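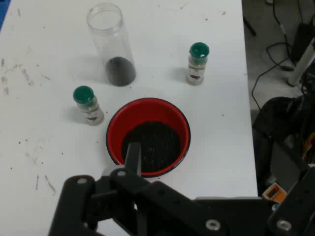 Does toasting whole spices and grinding them yourself make a weeknight dinner taste better? Sometimes, and a lot less often than the people selling grinders would like.

I've been at this since March, when I finally gave in and bought a Galtau hand mill for $98. I had held out for years. Every cooking site I read had told me that ground spice from a store is "dead," that it's "sawdust," that I might as well season my food with pencil shavings. I don't like being told things like that by somebody with a discount code.

So I cooked the same dishes both ways and made other people eat them. It wasn't science. Mieke Hoekstra, who has the apartment below mine and eats whatever I bring down, did most of the tasting, and Stijn Declercq filled in when she was away. I didn't tell them which bowl was which. I did wash the bowls.

**Black pepper.** Fine, I give up on this one. Fresh wins, and both of them picked it right away. But everybody already knew that, and a cheap pepper mill does the job. You don't need a Galtau.

**Cumin.** Fresh and toasted was clearly better on roast carrots and in yogurt. In chili that had been on the stove all afternoon, Mieke picked the store-ground bowl, then changed her mind, then asked if they were the same. I couldn't tell either, and I'd made them.

**Coriander.** Better fresh. It's also the one that goes flat fastest in the cupboard, at least in mine, which sits over the stove (I know).

**Cinnamon.** Don't bother. I spent most of an evening trying to get a stick down to something finer than gravel, and the result went into a banana bread that had exactly the same taste as the last one. There was grit in it.

**Turmeric.** I bought dried root from Hadgu, the little grocery past the post office, and Tiruwork Tilahun at the counter asked what I was planning to do with it. When I told her, she said she's cooked her whole life and buys it ground. I should have listened. The mill still has a yellow throat.

What bothers me about the fresh-ground crowd is how they handle the comparison. They put spice toasted five minutes ago next to a jar that's been open since the last presidential election, then say the grinder made the difference. Well, the age made a good part of it. When I bought small packets of the ground stuff and used them up quickly, the gap got a lot smaller. For paprika and ginger I stopped being able to find one.

Then there's the number problem. Toria, the newsletter everyone keeps forwarding me, ran a piece saying that ground spice loses "most of its flavor" in 24 hours. Most of it! I wrote to ask where that came from and got back a link to another newsletter, which linked to a page that no longer exists. Cledwyn Wynne left a comment under my last post saying he'd read 2 hours somewhere. At this rate it'll be dead before it leaves the mill.

I'm keeping the Galtau, mostly because I've lost the receipt. It comes out for pepper, coriander, and cumin when the cumin is going on something at the end. For anything that cooks longer than an hour I open a packet, and I've stopped feeling bad about it.

Unnur Vestergaard has asked me twice now to try black cardamom, which she says can't be bought ground in any form worth having. I doubt it, but I've ordered a bag of pods and I'll do it properly, two pots of the same lentils, with Mieke and Stijn both at the table. If she's right I'll say so in the next post.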